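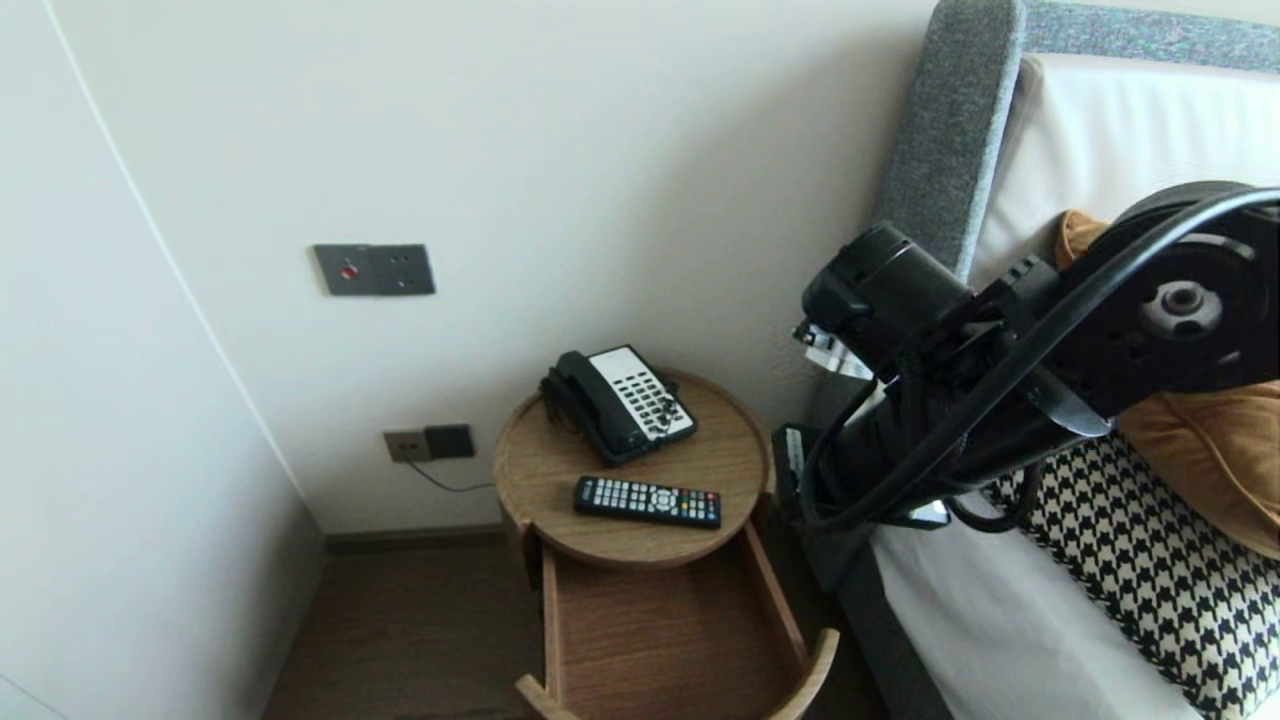

Drawers before phones: Zuleica Brandão on collecting demonstrations

Zuleica Brandão runs data collection for Barros, a manipulation project at Drudmont. Her team records arm episodes in furnished bedrooms.

"A round nightstand is harder than a square one," she says. "The drawer front is curved, so the grasp angle matters."

Each operator records 20 episodes per setup, then moves 2 objects and starts again. Failed grasps are kept - labeled, with the recovery included. "We dropped them until September. The policy never learned to retry."

Emerson Lopes reviews the labels.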